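Subject: Re: [olow-makers] White trays and bins, how to store and label
Date: April 8, 2021

Hello all,

Thank you for the kind replies. I attach three pictures of the Rorthorpe table. The square black-and-white marker can be seen on the bins in the first one, and closer on a white block in the third. 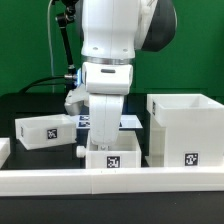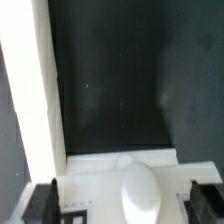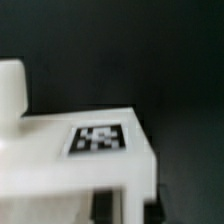
Usa Ongart

Glykeria Liapis wrote:
> Do you put the marker on the front wall or on
> the top? Ours on the lid became scratched
> already in August. And how many pieces do you have now?

We use both. For an open bin the front wall is the better place, and a solid block can carry it on the top face. Please keep the marker flat and leave a white border on all sides.

We have 27 pieces in the cupboard, and the list goes up to number 191. I am still looking for a good box for the small trays. If somebody has a spare one, I can collect it.

Kind regards,
Usa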